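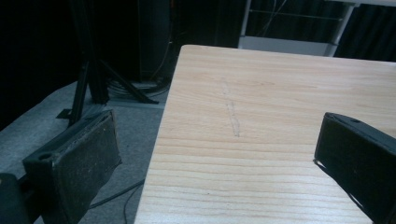 Print this page | E-mail this thread
Filed under: Politics & Elections > Party Congresses
September 26, 2025 – started by Herman Pelupessy

Gunville branch vote: does anyone buy the count?

hpelupessy
So Yusof keeps the party leadership, 303 delegates in favor, and we're supposed to be impressed. I read the statement twice. It says he has "the full confidence of the membership." The membership didn't vote. Delegates did, and the delegates were picked by branch chairs he appointed in January. I'd like to hear from someone who was in the hall.

jumley_north
I was in the hall. It was a normal vote. You fill in a slip, you put it in the box, you go get lunch. The Geltitz people complained before it started and complained after, same as the last congress.

Aiman Tjoa
"A normal vote" with 13 branches told to send in their lists again? My branch was one of them. We sent five names and two came back approved. The letter gave no reason and I still haven't had an answer from the party office.

jumley_north
Were the dues paid up for the other three?

Aiman Tjoa
Yes. I have the receipts.

jumley_north
Then appeal. There's a process.

hpelupessy
The process goes to the discipline panel, and Yusof chairs the discipline panel. Try again.

old_ferry_road
I can't stand the man, but I think you're both stretching this. Geltitz had months to put up a candidate and spent them giving interviews. Even if every rejected delegate had been seated and voted against, he wins. Do the math on the published list.

hpelupessy
I did. It works only if you believe the published list, and that went up after the vote, with no branch names next to the delegates. Why leave those off?

old_ferry_road
Could be sloppiness. I've seen that office lose a whole box of membership cards.

marshgate
What bothers me more is the speech. He promised a tribunal for everyone behind the port contracts, "no matter the rank." He said the same thing before the last election and the file is still sitting with the prosecutor. I'll believe it when somebody gets charged.

jumley_north
A party leader can't charge anyone. You know that.

marshgate
Sure – so why does he keep promising it?

Aiman Tjoa
Back to the lists for a second. If anybody else from the 13 branches is reading, please post what you sent and what came back. I'll scan my letter tonight and put it up with the receipts.

hpelupessy
Do that. Leave the addresses out.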